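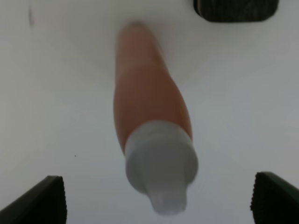

Odon Handling Kit
Gripper, ridged finger set and wrist camera for light containers

Product code: OD-379
Supplied by: Mardale Automation
Availability: To order
Request a quotation | Download the installation manual | Contact product support

Overview

The Odon Handling Kit is a two-finger electric gripper with an integrated wrist camera, supplied for the handling of light plastic containers by a robot arm. It is intended for laboratories, test kitchens, packaging departments and training centers that need to pick up, turn over and set down bottles, tubes and similar items whose sides yield under pressure.

The kit is delivered as a matched assembly. The camera is aligned to the fingers before dispatch, and the calibration file for that camera is stored in the gripper's own memory. A replacement gripper may therefore be fitted without repeating the full calibration procedure, although Mardale recommends that the customer run the short verification routine described in Section 4 of the manual.

The kit does not include a robot arm. A list of supported arms is available from product support and is revised each January.

Handling Soft-Sided Containers

A squeeze bottle presents several difficulties to a conventional gripper. The body is tapered, so that the correct opening depends on the height at which the bottle is taken. The cap and the body differ in stiffness. A force that holds a full bottle securely may deform a partly used one and discharge its contents through the nozzle.

The Odon control software addresses these points through container profiles. A profile records the opening, closing speed, holding force and preferred contact zone for one type of container. The contact zone may be placed on the body, the collar of the cap or another firm part of the container. For dispensing work, the profile also records the orientation in which the container is to be held and whether the nozzle must be kept clear of the fingers.

Profiles are created by the customer using the teaching screen. The operator places the container within reach, opens the fingers, brings the gripper to the approach position and confirms the camera view. The fingers are then closed in small steps until the operator accepts the hold. Mardale advises that each profile be taught twice, once with a full container and once with one that is nearly empty, and that the lower holding force be retained wherever it proves sufficient.

Containers with loose, damaged or poorly seated caps should not be used for teaching.

Fingers

The standard fingers have angled ends and a ridged gripping face. The ridges run across the contact area and are designed to hold curved surfaces without requiring a high closing force. The fingers are made in a dark finish to limit reflections in the camera view.

Each finger is secured with captive screws and may be changed with the tool supplied. Left and right fingers are not interchangeable, and a pair should always be replaced together. Used fingers must not be mixed with new ones, as uneven wear affects centering.

A smooth-faced pair is available to order for containers with printed labels or delicate coatings. Customers who require a different shape may submit a drawing to the applications office at Prevorwood. Drawings are reviewed by Osamu Kaneko, who will advise on suitability before any charge is made.

Wrist Camera

The camera is mounted behind the fingers and views the space between them. It provides a color image to the control software throughout the approach, the hold and the release. The view is close, and objects very near the lens will appear soft. Position should be judged from the edges of the container and not from printed text or fine surface detail.

Best results are obtained against a plain, light background with even illumination. An enclosure with matte white panels is suitable. Strong directional lamps should be avoided, particularly with glossy containers, as highlights may be taken for edges by the detection routine. Small marks on the background panels do not normally interfere with operation, but panels should be wiped down as part of routine care.

Recorded views may be saved with the force and position data for the same cycle. Storage is switched off at delivery and must be enabled by an administrator. Customers are responsible for informing staff where recording takes place in a shared work area.

Software

The kit is operated through Paju, Mardale's control application. Paju provides the teaching screen, the profile library and the cycle log. It may be used on its own or called from the customer's existing arm controller.

A permanent Paju license for one workstation is included in the purchase price. Updates are provided without charge during the warranty period. After that period, the installed version continues to operate in full, and updates may be obtained under a support agreement.

Profiles can be exported and shared between workstations. A profile taught with ridged fingers must not be used with smooth fingers unless the holding force has been taught again. Paju will display a notice if the finger type recorded in a profile differs from the type set on the gripper.

Specifications

Gripper type: Two-finger parallel, electric
Maximum opening: 66 mm
Gripper mass, with camera and standard fingers: 651 g
Maximum container mass: Refer to the load chart in the manual
Camera: Color, fixed focus
Finger faces: Ridged (standard) or smooth (to order)
Controller connection: Network cable, supplied
Operating environment: Indoor, dry
Cleaning: Damp cloth with mild detergent; no immersion
Warranty: 5 years for the gripper body; fingers and cables are treated as wearing parts

The load chart applies to containers held upright or fully inverted. Containers held at an angle place an additional turning load on the fingers, and the reduced values given in the second part of the chart must be observed.

Contents of the Kit

Gripper body with camera fitted
One pair of ridged fingers
Mounting plate for the arm specified at order
Power supply and network cable
Finger tool
Verification target
Printed safety sheet
Paju license certificate

Safety and Proper Use

The Odon Handling Kit is a component and must be included in the customer's risk assessment for the complete installation. Closing force is limited in software, but a pinch hazard remains between the fingers at all openings. Power must be isolated before fingers are changed or the camera window is cleaned.

The kit is not certified for direct contact with unpackaged food. It may be used with closed food containers and with dispensing bottles, provided that the fingers remain clear of the product and of the nozzle opening. Any spill on the fingers should be removed promptly, as dried residue in the ridges reduces grip and may transfer to other containers.

The kit must not be used with pressurized containers or with glass vessels holding hazardous liquids.

Installation and Training

Customers with experience of robot installation may fit the kit themselves. The mounting plate, cabling and verification routine are described in the manual. Where assistance is preferred, Mardale offers an on-site installation visit, which includes fitting, verification and the teaching of profiles for containers chosen by the customer.

Operator training is held at Prevorwood under the direction of Tomoyo Hirano. The course covers profile teaching, approach planning, care of the fingers and interpretation of the cycle log. Participants are asked to bring samples of the containers they expect to handle, including partly used ones where possible. A certificate of attendance is issued.

Teaching institutions may apply for the education rate. Applications for the current intake must reach the training office by 31st March and should be accompanied by a short statement of intended use.

Returns and Repair

A return number must be obtained before any item is sent back. Fingers should be cleaned and left attached to the gripper so that alignment can be checked on arrival. Stored profiles are not erased during repair, but customers are advised to export them beforehand.

Contacts

Quotations and orders: Toshiko Kobori, Sales Office
Custom fingers: Osamu Kaneko, Applications Office
Courses and education rate: Tomoyo Hirano, Training Office
Repairs and return numbers: Peter Jurčo, Service Department

Please quote product code OD-379 in all correspondence.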